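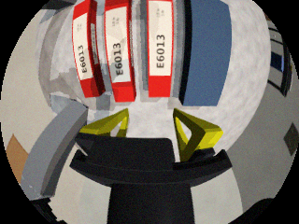
**Week 2: Filing systems, or why you can't find the lease**

Reading for this week: the Osagie chapter on naming, pages 30 to 52. Skip the appendix unless you have strong feelings about hanging folders.

## Where we left off

A record is something you may have to produce later, usually for a person who is already annoyed. Everything else is paper. Most offices keep both in the same drawer and call it an archive.

## Three ways to put things in order

1. **By name.** Easy to learn. Falls apart the first time a client remarries or a company is bought. Bultier is filed under B until the day it becomes Skirov, and then half of it is under S and the other half is on somebody's desk.
2. **By date.** Lovely for invoices. Useless for the question people tend to ask, which is "where's the thing about the roof?"
3. **By code.** Fast, tidy, and completely silent if you lose the key. Keep the key in two places. A drawer that needs the key to find it doesn't count.

## The Zuncombe case

We'll spend most of the hour on this one. Zuncombe was a property office with 136 open files and a code system built by one man, Babatunde Nwosu, who understood it perfectly. He retired in August. His index was a single notebook, and it went home with him in a box of mugs.

Things to notice as you read:

- The codes themselves were fine -- short and never reused.
- Closed files kept their old codes but moved to another room. The index didn't mention the other room.
- "Miscellaneous" had grown to nearly a third of the shelf. If your Misc is bigger than your Leases, you have a Misc business.

## Terms

*Series*: files that belong together and get thrown out together.
*Out card*: the slip you leave behind when you take a file. Also known as the slip you meant to leave.
*Retention period*: how long you must keep it, as opposed to how long you will.

## For next time

Pick one drawer at home or at work and write a one-page index for it. Hand the page to someone else and ask them to find a particular item. Write down what they say, minus the swearing.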